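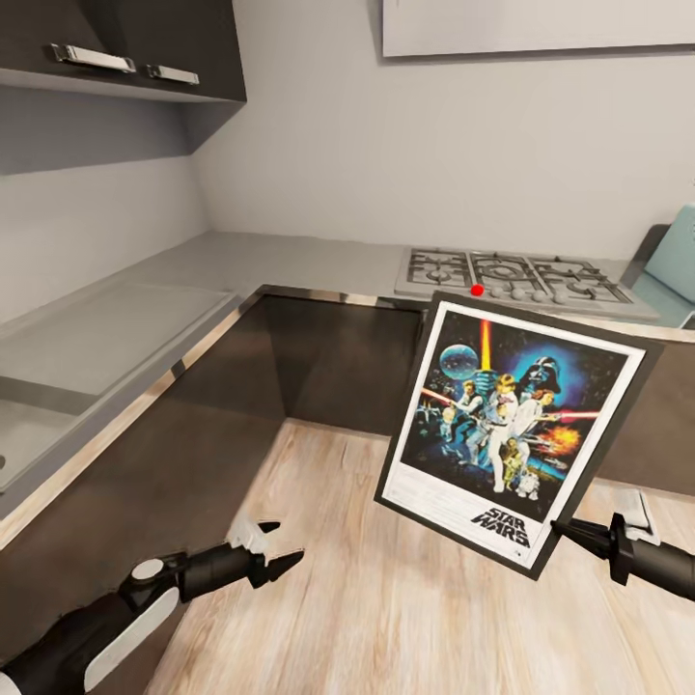 Grease film on cupboard doors is the one job everybody puts off, so do it first while you've still got the energy. Warm water, a good squirt of washing up liquid, a wrung-out cloth. Not a sponge, sponges dribble. Dark brown doors like these show every wipe mark once dry, so go with the grain if there is one, top to bottom if there isnt, and dry with an old tea towel straight after. Bar handles - do the back of the bar as well, where your fingers go. Old toothbrush for the ends.

**Undersides of wall cupboards.** Worst spot in the room. Steam and fat go up and stick there. Lay a hot damp cloth flat against it, hold for a slow count of 40, then wipe. Repeat if still tacky. Don't scrape.

**Metal strips and edges.** Drop of white vinegar on a cloth, then plain water, then dry. Never leave vinegar sitting. Crumbs wedged behind a strip come out with a wooden skewer, blunt end.

**Worktops.** Check what yours is made of before using anything sour on it. Stone and vinegar don't mix. Tea rings: bicarb paste, ten minutes, wipe. Turmeric: same again, twice, then leave it and let daylight fade the rest. Lorna Kerr swears by toothpaste, white sort only. Tried it, fine on a small ring, a right faff on anything bigger.

**Drawers.** Empty the whole thing on to a towel. Hoover the corners. Sticky runners - rub a candle stub along them, open and shut a few times, wipe off the extra. Put back only what you used since Christmas. The rest in a bag in the hall for a month. If you haven't gone to the bag, it goes.

**Limescale round the tap.** Kitchen roll soaked in vinegar, wrapped round, elastic band, leave an hour. Not on gold or coloured finishes. Unscrew the end bit if it comes off and drop it in a mug of the same stuff overnight.

**Burnt pans.** Cover the bottom with water, spoon of bicarb, simmer, cool, wooden spoon. My old Le Goff casserole has had this some 23 times and still looks decent. Enamel wants a gentle hand, no wire wool.

**Smelly bin.** Wash it out, dry it *properly*, sheet of newspaper in the bottom. Damp is most of the smell.

**Cloths.** 900 spin, sixty degrees, no softener - softener makes them smear. Dry them flat over a rack. Seperate pile for floors, cut a corner off so you know which is which.

**Wood floors.** Sweep first or you're only pushing grit about. Mop nearly dry. Chair legs need felt pads, and the pads need changing when they go hard and shiny.

More on ovens next time, mine is not fit to be written about yet.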